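September, after the open house

Went to the Clernach bus open house at 6 p.m. like I said I would. Came home with a tote bag and no answers.

The council wants a levy for the new bus network. Twenty-five dollars a quarter on every household's rates, for twenty years, and we're meant to vote on it before the route map is finished. I asked the fellow at the first table when the map would be done. He said it was "being refined." I asked if it would be refined before the vote. He said the consultants were working to a timetable. I asked whose timetable and he gave me a sticker.

The consultants are Kyei. They did the ferry study as well, which I still have in the drawer, and which promised a ferry. I looked for the word ferry tonight and it's not on any of the boards.

The big number was on the board by the door: 3,685 new riders a day. Nobody at the table could tell me where it came from. One woman said it was modelled. Another said it was a survey. A survey of whom? I live on the 20 route and I've never been asked, and neither has anyone at our stop, because I went and asked them last week while we stood there waiting for the 20. If it's modelled, fine, show me the model. If it's a survey, show me the questions. I can get more than 3,685 people to say they'd ride a bus if I don't tell them what time it comes.

Things I wrote on the back of the agenda so I wouldn't forget:

Is the levy fixed or does it go up with the rates? The flyer says fixed. The draft bylaw says "reviewed annually." Those don't match and I told them so.

What happens to the money if the vote passes and the routes don't get built? Answer was that it would be "held for transport purposes." A car park is a transport purpose. So is a new roundabout out by Jullo, and I'd bet my own tote bag that's where it ends up.

Who pays for the drivers? The levy is for buses and shelters. I read the draft twice and can't find a wage in it. We already lose the late run whenever someone's off sick.

Why three shelters on the one street with the new townhouses and none at the hospital? To be fair, the young bloke I asked wrote that down and said it was a good question. He may even have meant it.

The slide talk

Half an hour of it, and the hall was freezing. They'd hired Drirkidness to do the "community conversation," so first we had to put coloured dots on a sheet to show our values. I put mine on Reliability. So did nearly everyone. There was no spot for "doesn't trust the figures" so I wrote that in the margin in biro.

The mayor spoke last and said this was a once in a generation chance. I have now lived through four of those. I'm not against it, that's what annoys me. I ride the thing. I'd pay the money tomorrow if someone would put the route, the times and the cost on one sheet of paper and sign it. What I got was a lot of people telling me how exciting it was.

A man behind me asked for an outside audit before the vote and got a decent clap. They said they'd take it on notice. I've asked for it in writing too, typed it up when I got in and will drop it at the counter in the morning so I get a stamped copy. Last time I emailed, it went missing.

Feet sore. Walked home, as the last 20 goes at ten to eight and the talk ran until quarter past. I would have liked to raise that at the meeting but I was at the meeting.

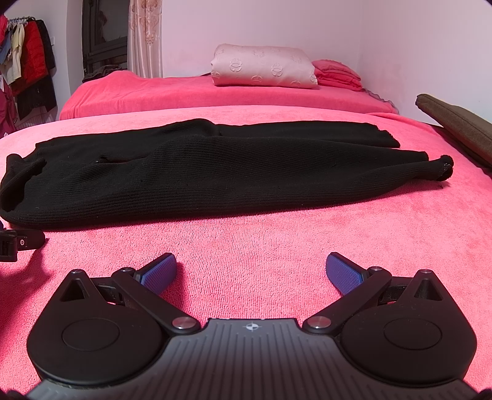 Still to do

Get the full draft bylaw, not the summary. The library should have it at the desk.

Dig out the old rates notices and see what the drainage levy started at. I'm sure it was fixed too.

Ask at the depot how many drivers they're short. They'll tell me if I bring something from the bakery.

Time the 20 every morning for a fortnight and write it in the back of this book. The printed timetable is no help, it was wrong again today, eleven minutes in the rain with no shelter.

Soup for tea. Bed.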